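SPM 214 Football Finance and Squad Planning
Handout 6: How a transfer fee gets into the accounts
Instructor: Charmaine Mnguni
November 9, 2022

Read this before the seminar. Bring a calculator.

1. Fee and book value

When a club buys a player's registration, the fee is not charged to one season. It is spread evenly over the length of the contract. The part not yet charged is the book value. Agent fees and league levies tied to the purchase are normally added to the fee first.

Our practice club is Skimholm, a second-tier side. All amounts are in thousands of euros.

Skimholm signs a left winger from Flesetti for 3449. Agent costs are 107. The total to be spread is 3556. The contract runs four years, so the yearly charge is 889. After two full seasons the book value is 1778.

If Skimholm then sells him for 2764, the profit on the sale is 986. Many of you wrote in the last homework that the club "lost" 792 on the player. That compares the sale price with the original cost and leaves out the two years already charged. Both numbers can be worked out, but only the first goes in the accounts as profit on player sales.

2. Contract extensions

Suppose the winger signs a new deal after two seasons that adds two years. The book value of 1778 is now spread over the four years remaining, and the yearly charge drops to 444.5. The wage usually goes up at the same time. Put both changes in your table.

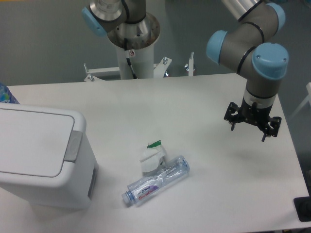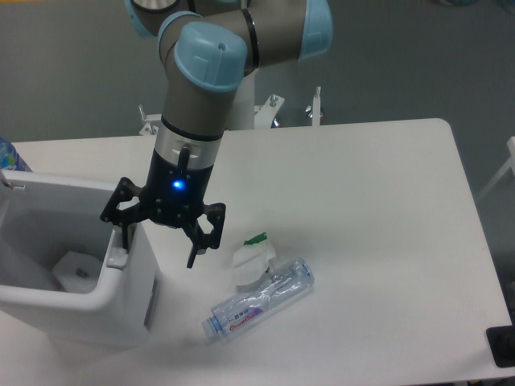
3. Academy players

A player who came through the academy has no purchase fee, so his book value is normally zero. Almost the whole sale price shows up as profit. Watch for sell-on clauses owed to an earlier club and for any agent fee on the sale.

4. Asking price and fee paid

The price a club gives to the press is an opening position. Things that move the real fee:

Time left on the contract. With one year to go, the buyer can wait.
Release clause, if there is one.
Number of serious bidders.
Whether the seller needs cash before the accounts close.
How the payments are split. A fee paid in three installments is worth less to the seller than the same fee paid at once.

Add-ons (appearances, goals, promotion) should be listed apart from the fixed fee. Do not add them together in your answers unless the question tells you they have been met.

5. Homework

Trindon buys a goalkeeper from Qin for 2400 on a five-year contract, with no agent costs. Work out the yearly charge, the book value after three seasons, and the lowest sale price at that point that avoids a loss. Then repeat it with a two-year extension signed after season two.

Hand in one page. Questions about the homework go to Ihor Boiko, who is marking this set. Handout 7 covers loans with an option to buy.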